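Home Storage Bins and Totes Steel Bins Dronley Open-Top Steel Bin, Grey

Dronley Open-Top Steel Bin, Grey
Sold by Kirkaslow Storage

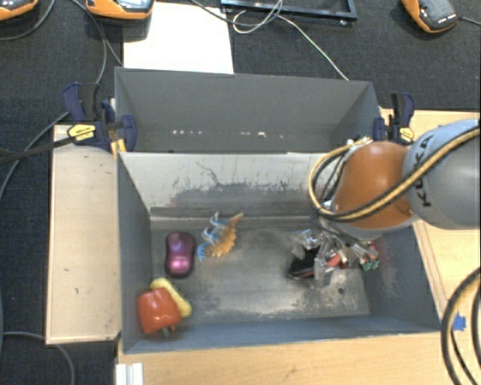

The Dronley is a plain rectangular bin with an open top, made for the sort of mixed small stuff that never has a proper home. It is sold as a single bin or as a pair. Customers use it for toys, returned goods, spare computer bits, garden oddments and lost property. The shape is rectangular, so two can stand one behind the other without wasting floor, and the floor of the bin is flat and bare. A computer mouse, a toy pepper and a spiky toy figure can lie well apart in one half with bare metal left beside them, and you can pick any of them out from above without moving the rest. The floor will mark with use. Scuffs, dull patches and brownish smudges on the grey are normal on a bin that has been in service, and they don't affect how it works.

Price and stock
Single bin: in stock
Pair: in stock
Felt liner: in stock
Clip-on label holder: back in May

Prices are shown at the checkout for your area. Trade customers should log in first or they will see the ordinary price.

At a glance
Type: open-top storage bin
Shape: rectangular
Material: metal
Colour: grey
Inside height: 50 cm
Lid: none supplied
Wheels: none
Suitable for: indoor use
Put together by: no assembly needed
Guarantee: 2 years

What it is for
The Dronley was first made for sorting rooms, where goods come back in ones and twos and have to wait somewhere until a person decides what happens to them. A plastic tub does this job well enough for a while, but the corners split and the bottom bows. A metal bin costs more and stays square.

It suits things that are hard or lightly padded and don't mind touching each other. Toys are a good match, as are small electrical items, hand tools, balls, kitchen bits and packaged goods. Clothing can go in too, though we would put the felt liner in first. We don't suggest it for glassware, loose paper or anything that leaks.

Because there is no lid, the bin works best for things that are in and out all day. If you need to shut things away, look at the Ostrowski range, which has a hinged top and a hasp for a padlock.

Choosing between one bin and two
One bin is enough for a cupboard, a hallway or a single work table. The pair makes sense when you sort, with one bin for what has come in and the other kept clear for what is going out. Place them with the long sides together if you have the depth, or end to end along a wall if you don't.

The two bins in a pair are the same size and are packed separately. They don't nest inside each other, so please allow space for both when they arrive. They should not be stacked when full.

Setting it down
Lift the bin out of its carton with two people. It isn't awkward to hold but the weight is at the bottom, and the carton tends to come up with it. Check the underside for bits of packing before you put it on a wooden or vinyl floor. A rubber mat underneath will stop it creeping and will take most of the noise out of it.

If it is going on a bench, make sure the bench is level and deep enough to hold the whole base. No part of the bin should hang over the front. Leave room above it as well. People often measure the shelf and forget that they have to get an arm in and back out again holding something.

For regular picking by hand we advise a low bench or a plinth. On the floor the bin is fine for adults to drop things into, but reaching the bottom all day is hard on the back.

Filling it
The bin can be filled to a hand's width below the rim. Past that point things roll out. For sorting and picking, keep it much emptier. A single loose layer is best, with gaps between items so that each can be seen and gripped. Small things should go towards the middle, as a thin object lying tight against the wall is fiddly to get hold of.

Mixed shapes are no trouble. Long, thin items tend to slide under rounder ones, so have a look beneath before you call the bin empty. Shiny things are easy to spot against the grey. Dark ones are less so, and a lamp over the bench helps a good deal more than a lighter liner does.

Please don't drop heavy items in from a height. The floor will take it, but the noise is unpleasant and you will get a dent sooner or later.

Noise
This is the main complaint we get, so it is worth saying plainly. Hard objects put into a bare metal bin make a noise. In a warehouse it won't matter. In a classroom or an office it will, and you should order the felt liner at the same time. The liner covers the floor of the bin only. It is cut slightly under size so that it can be lifted out with a finger at the corner, and it can be washed by hand in cool water. Let it dry flat and completely before it goes back.

Cleaning and care
Brush out grit before wiping. Grit under a cloth does more harm than anything you are likely to store in the bin.
Wipe with a damp cloth and a little washing-up liquid.
Dry the floor and the corners straight away.
Use a plastic scraper for old tape or label glue.
Don't use wire wool, bleach or oven cleaner.
Don't leave wet things standing in the bin overnight.

Scratches are to be expected. We don't supply touch-up paint for the inside, as it only wears off again in the same places. If a patch becomes rough to the touch, rub it down lightly with fine paper, wipe away the dust and dry the area well. A bin with a sharp or lifted edge should be taken out of use.

Labels
Labels stick best to the outside of the long wall, near the top. Clean the spot with a dry cloth first and press the label down from the middle. Paper labels come off with warm water. The clip-on holder goes over the rim and takes a folded card, and it can be moved from one bin to another.

Questions we are often asked

Can I have it with a lid?
No. A board laid across the top will keep dust out, but it isn't a lid and nothing should be stood on it.

Can it be kept outside?
We would rather you didn't. A dry shed is fine. There is only a small round hole in the floor, so rain is slow to go.

Is it safe for a playroom?
The rim is folded over and has no raw edge. It is still a hard metal bin, so keep it away from where small children run about, and don't use it as a seat or a step.

Can I drill it?
You can, but the guarantee stops when you do. If you need several bins altered in the same way, ask us before you order.

Will you make it in another colour?
Grey is the only stock colour. Orders of 9 or more can be made in dark green or cream, with a longer wait.

What buyers say

"We have two in the returns room and they get used from opening to closing. The bottoms are well scratched now. I'd like handles on the next version, as we drag them about more than we should." Tamunoemi Ogunleye

"Bought one for toys that come into our charity shop. You can see what's in there, which was the trouble with the deep crate. Very loud without the liner. I ordered the liner a week later and paid delivery twice, so get it the first time." Ramil Lacson

"Good solid bin. Heavier than I had pictured and the carton was a nuisance to get rid of. One corner of the outside was scuffed on arrival and they offered me some money back, so I kept it." Nikola Śliwiński

"Does the job for cables, mice and chargers. Four stars, as it was too long for my shelf, though the size was on the page and I hadn't measured." Engelbert Auer

Delivery
Single bins go out by ordinary carrier and usually arrive in roughly 9 working days. Pairs are sent on a small pallet to the kerb outside. The driver won't bring a pallet indoors or up steps, so please have a second person there to help. Orders placed before noon are packed the same day.

Deliveries to Lavivness and the outer villages go by the weekly van. The depot will ring you the evening before. If you have moved or changed your number, tell us before the van is loaded.

Damage and returns
Open the carton while the driver is still there if you can. Write any damage on the delivery note and send us a photo of the bin and the carton together. Small rubs on the outside can happen in transit, and we will usually offer a part refund. A bent wall or a base that rocks will be replaced.

Unused bins can be returned in their own carton. We can't take back a bin that has been drilled, painted or used, unless it is faulty. Liners can be returned if they are dry and clean.

Goes with
Dronley felt liner
Dronley clip-on label holder
Rubber bench mat, black
Low plinth, flat packed
Ostrowski lidded bin, grey

Trade and school orders
For larger orders, or to ask about sizes that aren't on this page, write to Chidubem Babalola at the Kirkaslow trade desk using the contact form. Please give the number of bins, the delivery postcode and whether you have a forklift or a tail lift is needed.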